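Ticket 1685: Linkage gripper misses or drops items near bin walls
Project: Toltach
Component: grippers / bin cell
Reported by: Ákos Magyar
Assigned to: Réka Vincze
Status: open, waiting on parts

Problem
With the Bodnár linkage gripper on the arm, picks within a finger width of the bin wall fail far more often than they did with the Grarnholm suction head. Middle of the floor is fine. Same bin, same item set, same controller build (2457) for both.

Log

Ákos, Saturday, morning
Ran 130 picks with the suction head, then swapped and ran 130 with the gripper. Suction lost hold of the stapler-type tool nearly every time but had no trouble close to the walls. Gripper holds the tool well. It stops short on anything near the rear wall and the controller reports a force limit.

Réka, 11:40
Force limit on approach usually means a finger is touching the wall before it reaches the floor. Did you redo the tool offset after the swap?

Ákos, 12:15
Yes, twice. No difference between the two. I also checked that the bin hadn't shifted. All clamps tight.

Réka, 13:05
Looked at the depth data. There are holes along the rear wall where the metal shines, and the planner fills them with whatever is next to them. The suction head got away with it. The fingers need a correct wall position.

Ákos, 14:30
Turned the overhead light down and the holes got smaller. Wall picks improved, still not good. Turned the gripper 90 degrees at the wrist so the fingers close parallel to the wall. Better again, but the hose bundle gets tight on the far left.
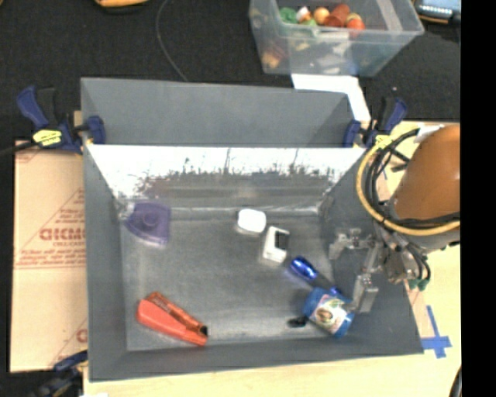

Page last changed: Saturday, 16:52 by Réka Vincze

The jar on its side by the front right corner is a good test item. It has the small black object almost touching it, and one finger has to come down right beside the jar. The purple piece toward the rear left corner is the other one to watch. The lower part of the rear wall shows streaks and speckles in the camera view as well, so I don't trust the depth there yet.

To do
- Matte film for the rear wall. Asked Bindisell for a sheet, no delivery date.
- Add a fixed wall model to the planner so it stops guessing from depth. Réka.
- Reroute hose before using the turned wrist on the left side. Ákos.
- Repeat both runs with the same items and the light at the lower setting.

Do not change the force limit in the meantime.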